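The Eleventh Showing

By the time Valeriano Ibarra pulled up at the house on Cletham Road, he had already eaten both halves of the sandwich he'd been saving for after, and he was still so excited he could hardly get the key in the lockbox. Eleven showings! Ten people had walked through this place and walked right back out again, and every one of them had been wrong, as far as he was concerned. He loved this house. He had loved it since the first morning, when he'd stood in the front hall and heard the radiators start up, one after another, like an orchestra of very old men clearing their throats.

It was November and getting dark by the time the bus let Negin Asadi off at the corner. She came up the walk with her hood up and a tape measure in her hand.

"You're the agent," she said.

"I'm the agent! Come in, come in, wipe your feet or don't, it's that kind of floor."

She wiped her feet. She looked at the ceiling first, which he thought was a wonderful sign. Most people looked at their phones, where they had the listing open, and checked the house against it as if it might have been switched.

"What's wrong with it?" she asked.

"The back steps lean. The oven door needs a shove. And it's 351 Cletham Road and the mail carrier brings you everything for 315, so you'll get to know the people at 315, and they're terrific, they've got a dog named Bogdan who is the size of a loveseat."

She laughed at that, a short surprised laugh, and went ahead of him into the kitchen with the tape measure already clicking out.

She measured everything. She measured the space by the window where a table might go, and the window itself, and then she measured the distance from the window to the stove and wrote it on her wrist in pen. Valeriano held the other end of the tape whenever she handed it to him. He had sold houses for the Lultum office since before his knees went, and he couldn't remember being handed the end of the tape before. It was terrific. He felt like part of the crew.

"My mother's table is enormous," she said. "She's leaving it to me early so she can watch me try to get it through a door."

"Front door or side door?"

"What's the side door?"

He showed her the side door. It was a beauty, wide as a barn, put in years ago by an owner who'd played the upright bass. She stood in it with her arms straight out and couldn't touch both sides.

"Oh," she said.

They went up after that, taking the stairs slowly so she could try each one for creaks (three of them creaked, and she went back down and tried those again), and then along the hall to the bathroom. 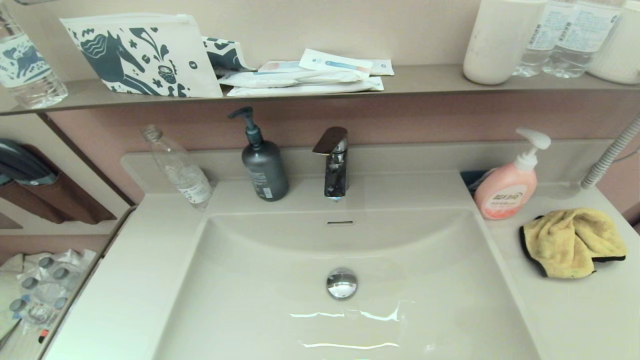
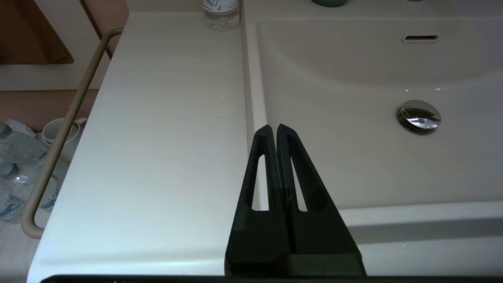
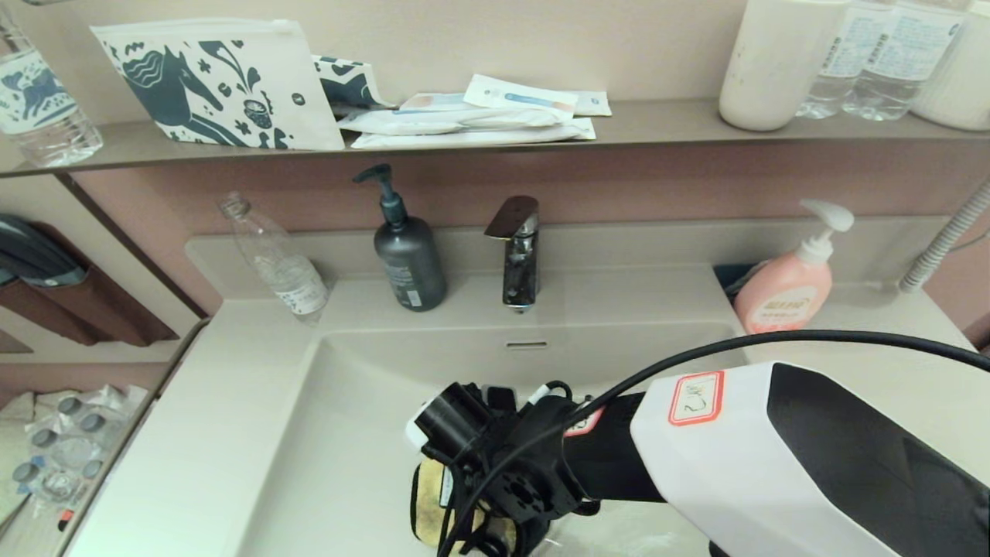
This page was last changed in November.

"I could read in here," Negin said. "Is that strange?"

"My sister reads in hers. She's read all of the Russians in there."

The bedroom was at the back, over the yard, and he let her go in alone. He always did that with bedrooms. He waited on the landing and listened to her footsteps go to the window and stop, and stay stopped, and he had to put his hand over his mouth because he was grinning like a kid.

When she came out she'd put the tape measure away.

"Somebody already offered on this, didn't they," she said. "My friend told me. Starnatlow, that company with the vans. She said they buy everything on this side of the hill."

"They did offer," he said. "The seller said no. She grew up here. She wants to drive by and see a light on."

"How far under was I going to be?"

He wasn't supposed to say, so he didn't. She sat down on the top stair and did sums on her wrist, under the kitchen numbers, and when she ran out of wrist she used the back of her hand. He sat down two stairs below, which took him a while.

"I'm 2,000 short," she said finally. "Of the asking. That's everything, that's with the bike sold."

"Don't sell the bike!" It came out so loud that it rang in the hall. "Write down what you've got, with the bike kept, and write her a note about the table. I'll take it over tonight. I'll take it over right now."

"Would she read a note about a table?"

"She asked me after every single showing if anybody had mentioned where they'd eat."

Negin looked at him for a second, and then she held out her hand for a sheet of paper. He had a whole pad in the car. He went down those stairs faster than he'd gone down any stairs in years, out past the leaning mailbox and across the wet grass. Two doors down Bogdan had started barking, that huge happy bark, and behind him in the house she had switched on the kitchen light.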